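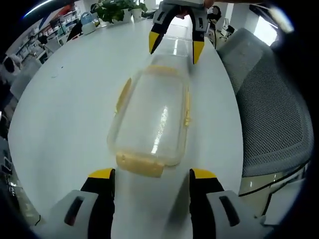 I came to preliminary hearings through the back door, as somebody who wanted to know how people talk about plain objects when a lot is riding on the words. A trial has a jury to keep happy, so the lawyers slow down and describe things. A preliminary hearing mostly has a judge, two tired attorneys and a court reporter, and everybody in the room can see the exhibit, so it gets talked about in shorthand. Picture a clear food container with yellow latches, sitting on a white table like the one in the first photograph. One witness will call it "the box," the next will say "that Tupperware thing," and the attorney will ask about "the item," and unless somebody stops to tie those together the transcript has three objects in it. A reader who wasn't there (an appeals lawyer, say, or a reporter catching up at night) has to guess. This section is about how often that guess goes wrong, and what seems to help.

4.1 The transcripts

I worked from 12 preliminary hearings held at two courthouses, Marti and Lillis. Both are small, both hear everything from burglary up to homicide, and both let me have the full record with names already blacked out. All together that came to 3124 pages, and yes, I read them all, mostly in February with the heating off. Amber Bellamy read them too, on her own, and we didn't compare notes until we were both done. I'd recommend that to anyone trying this kind of work, although it did make for a very long first meeting!

We marked every place where a physical exhibit changed its name. A change counted only if the new name was one the record hadn't used before. "People's 5" turning into "the knife" was a change. "The knife" turning into "it" was not, or we would still be there. We also marked whether anybody in the room repaired the change, which usually sounded like the judge leaning in with "and by that you mean the same bag we were just discussing?" Amber was stricter than I was about repairs. She wanted the witness to say yes out loud, and I was happy with a nod if the reporter had written it down. We went with her rule in the end, and I now think she was right, as a fair number of my nods could have been an answer to something else.

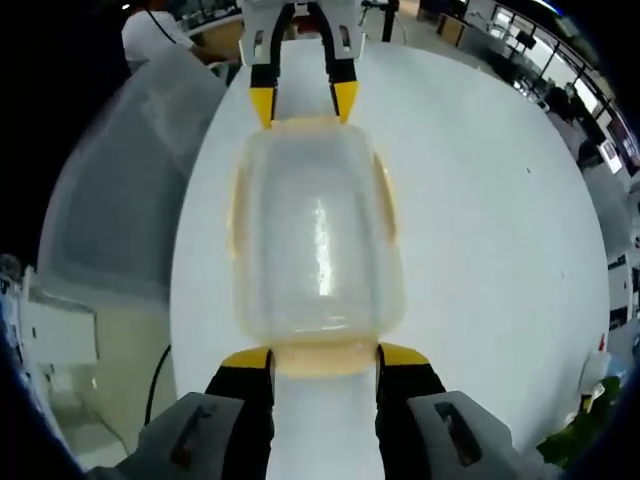

The part that surprised me most was who does the renaming. I'd expected witnesses to be the messy ones and the attorneys to be careful. At Lillis it was close to the other way around. Witnesses tended to pick a word early and hang on to it for dear life, while the attorneys wandered, mostly on cross, and mostly (I think) without noticing. A defense attorney who has been saying "the jacket" all morning will say "the garment" after lunch because the lab report says garment, and then the witness hesitates, and then the hesitation is sitting there in black and white for somebody to make something of later. Marti was more mixed. The judge there had a habit of restating each exhibit number before a new line of questions, and it cleaned things up a good deal, though it clearly drove one prosecutor up the wall.

4.2 The reading task

Marking names is fine as far as it goes, but it doesn't tell you whether a reader gets lost. So we pulled 50 short excerpts, each with at least one renaming in it, and gave them to five readers with legal training who hadn't seen the hearings. For each excerpt they listed the separate objects they thought were being talked about. We used Dikis to show the text, a plain little program that lets you color a word and tie it to another word, and Cidier for keeping the answers. Neither one did any of the thinking for us.

Half of the excerpts came with a photograph of each exhibit next to the text. The other half came with the exhibit list and nothing more. Readers saw both kinds, shuffled.
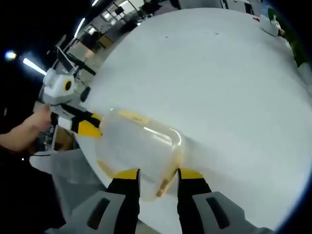
Figure 1. Clear plastic container with yellowish-brown residue along its upper rim.

Readers with a photograph merged the names correctly more often, and I doubt that will shock anyone. What I found more useful was the kind of mistake that stayed. Even with a picture right next to the testimony, people kept splitting an object in two when one name was for the whole thing and the other was for what was on it or in it. "The container" and "the residue" stayed apart in their lists, and fair enough, they are two things. But "the container" and "the sample" also stayed apart in cases where the witness plainly meant the container both times. The word "sample" is a troublemaker all over these records. Lab people use it for whatever came in the door, and everybody else hears a drop on a swab.

We had one reader who did far better than the rest, and when I asked her how, she said she ignored the nouns and followed the verbs. If somebody had picked it up, sealed it and signed for it, then it was one object no matter what they called it. I've tried reading that way since and it does work, except when the testimony jumps back in time – and testimony jumps back in time a lot.

4.3 Parts and wholes 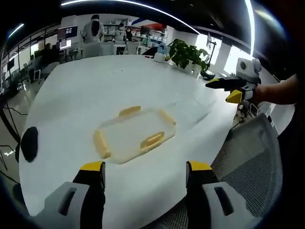 The hardest excerpts by a mile were the ones where an exhibit had come apart. Evidence gets bagged in pieces, or it gets opened at the lab and listed in pieces, and after that the record can't decide whether it has one exhibit or several. Think of a food-container lid lying by itself on a table, clear plastic, with a locking tab on each of its four sides. Ask a witness whether "the container" was latched and you'll get an answer, but the answer may be about the lid alone or about a lid and tub together on some earlier day, and the transcript won't tell you which. All five readers asked us for help on excerpts like this, and we had agreed not to give any, so they guessed. Their guesses didn't agree with each other, and for a couple of excerpts they didn't agree with Amber or me either.

I don't have a fix for that one. Separate exhibit letters for separate pieces would be a start, and Marti does that some of the time. Lillis does it only when an attorney asks. Where the letters were used, our readers leaned on them hard and mostly came out fine. Where they weren't, the photograph could even make things worse, as readers trusted it to show the object in the state the witness was talking about, and it only showed the object as it was when somebody photographed it. I come back to this in the next section, where we ask the same readers to put the excerpts in time order.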